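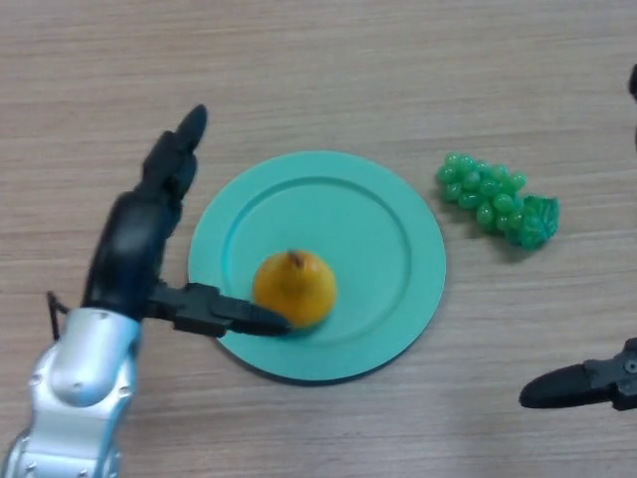 Why was the Guka cell stopped on Tuesday? The left gripper did not release on command, and the safety circuit cut power.

Elport has logged 14 such faults in 300 cycles

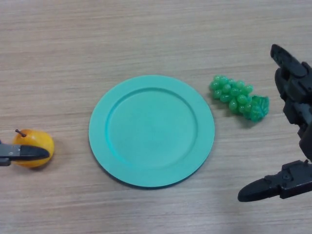

and has lowered the closing force until the cause is known. Staff must stay outside the marked area — also during a reset.

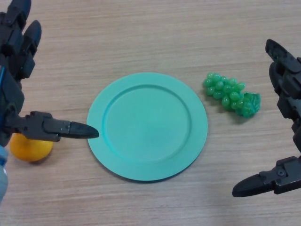
Adamczyk replied that the release signal arrives up to 84 milliseconds late, and asked that Killik check the wiring first.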